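Home | Tickets | Knowledge base | Log in
Print this page | E-mail this page

Ticket 152: Label printer stops after two labels
Status: solved
Opened by: Rocío Gaete, Olten office

The label printer in the Olten mail room prints two labels and then the red light blinks. I have restarted it 4 times. The roll is new, 1000 labels, and I put it in the same way as the old one. 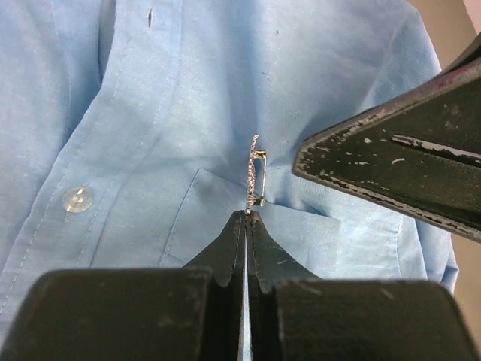
Does it also stop when you print the test page from the menu?
The test page is always fine, also when I print it many times. Only the address labels from Farow make it stop.

Then I compared the settings with the Medina office. They have the label length on "auto" and we had a fixed value. I changed it, and it printed three labels before the light came.
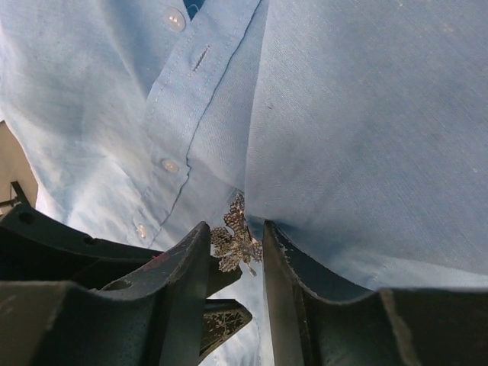
After this I cleaned the gap sensor with a dry cloth, as the manual says. The result was the same, so I put the length back to the old value.

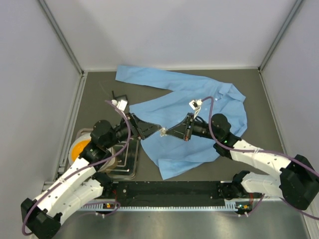 Office Systems Help Desk

Reply from Berwyn Vaughan: Please check the driver version. The February update of Farow sends the page size in inches, and the old driver reads it as millimeters. Install the new driver, then run the calibration from the printer menu.

I did both steps. It has now printed forty labels without stopping. Thank you, you can close the ticket.

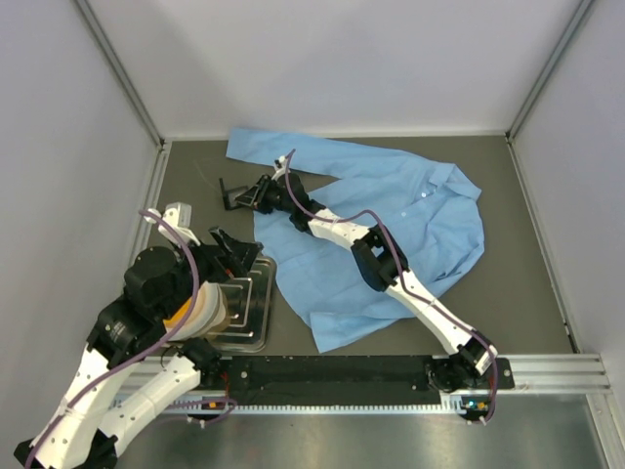
Light blue button-up shirt, long sleeves.

Comments (2)

Carola Pfeiffer: Same problem in Kelow. The calibration alone did not help, I needed the driver too.

Lionel Lebrun: Where do I find the driver? The link in my e-mail is dead.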